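About Us

Hi, and welcome to Ninum! I started this little shop because I couldn't find decent pretend food for my own kitchen shelves (I style rooms for a living, or I used to), and everything I ordered looked like it came out of a cereal box. So I began hunting down the good stuff, and then the spare bedroom filled up, and then the garage. We moved into our place on Semaan Street in Clurnholm with 2 shelving units and a kettle. These days we keep 2000 pieces of fruit and veg on hand, and last July we sent out 235 orders, our best month yet! 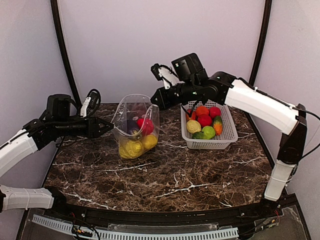

Packing is the part I love most. Every set gets laid out before it goes anywhere, and I like to do it on a dark surface so the colors show up and I can spot a scuff. The white mesh basket is my sorting basket, and a clear bag standing open next to it saves me so much fumbling. I went through boxes, paper sacks and some very pretty cotton pouches before I settled on bags you can see through. Teachers love them (no digging for the lemon!) and so do the folks who set up model homes.
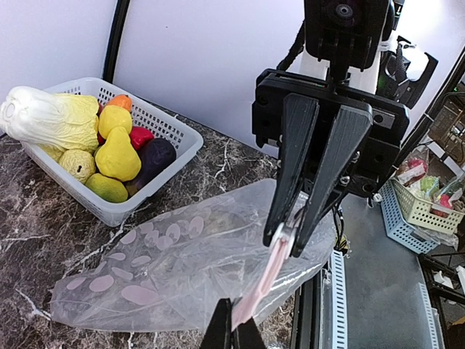

Napa cabbage, eggplant, pear, red pepper and friends in the basket, with a pink-seal bag alongside.

Our biggest seller is the Hisum Mix, a market-style assortment we change a little each season. If you want a particular fruit swapped in, just write it in the order notes and I'll see what's on the shelf. We're at 2805 Semaan Street, around the back, and pickups are fine any time after 10 a.m. Ring the bell twice, I usually have the radio on.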